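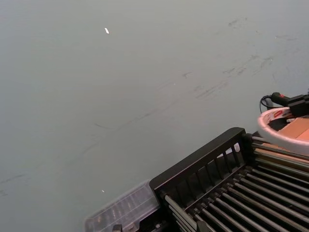

Keerthana Nair

We are looking for a part-time bench and kitchen assistant at Susmont, the shared repair workshop on the second floor of the old Thaweesak building. The job is 19 hours a week, spread over mornings, and it mostly concerns tables, racks and clear plastic containers, and the question of why they are never where they were yesterday.

I should say something about the tables. They are pale gray-green, they were bought secondhand, and they show everything. There are dark streaks that come off with a damp cloth and dark streaks that don't, and after a month you will be able to tell which is which from the doorway. I have been here long enough to have favorites. There are also white flecks of something, paper or plastic, which appear on any surface left alone for an hour. Part of your job will be removing them. They will be back.

What the work is

You will open up at 7:30, before the members come in, and clear the long tables. Tools go back to the wall. Screws go into the sorting boxes. Anything with food on it goes to the sink, gets washed, and goes in a rack to dry. Anything in a rack that is dry gets put away, a step our members regard as optional.

Then you wipe down. We use plain soap and water on the tabletops and a soft brush for the corners. Please do not bring in your own miracle spray. The last one took the finish off a cabinet door, and Derek Dunmore, who built the cabinet, still brings it up at lunch.

The rest of the morning goes to the containers. We keep small parts in clear ones so that people can see what is inside without opening them. People open them anyway. You will check that the contents match the labels, write new labels where the old ones have fallen off, and set aside anything you can't identify. There is a shelf for that. It is our fullest shelf.

Once a week there is a stock order to put together with Manikandan Kaimal, who runs purchasing and likes it in writing. In February we do the big inventory, which takes 3 days and a lot of coffee – we pay for both.

Who we'd like

Someone who notices things. If you have worked in a restaurant kitchen, a school lab, a hospital supply room or a house with several teenagers, you already know most of this. No repair skills are needed, although you will probably pick some up whether you want to or not.

You should be able to lift 30 pounds and stand for most of a shift. You should also be able to tell a grown adult with a soldering iron that his sandwich can't stay there. We find the last one is harder to hire for than the lifting.

You don't need to be cheerful in the morning. I'm not.

What you get

The pay is $17.50 an hour, paid every two weeks. You also get a free membership, which normally costs $80 a month, and the use of any bench outside your own hours (you will be expected to leave it clean, and you will be watched closely by whoever cleaned it last). There is paid sick time from the first day. Parking is behind the building and is as bad as you've heard. The number 138 bus stops across the street.

How to apply

Write us a letter of one page or less. Tell us where you've worked and describe one place you put in order and how long it stayed that way. A résumé is fine but we don't need one. We don't want a cover letter about your passion for excellence. If you are passionate about drawer dividers, go ahead and say so.

Letters can be left at the front desk with Aishwarya Warrier or mailed to Susmont at the Thaweesak building, second floor. They need to reach us by 22 April 2019. We'll ask a few people to come in for a paid two-hour trial, which will involve a real table in its usual condition. We do not tidy up for it beforehand.

Questions about hours or access to the building can go to Karthikeyan Alva at the same desk, any afternoon after one. The elevator works. The buzzer doesn't, so knock.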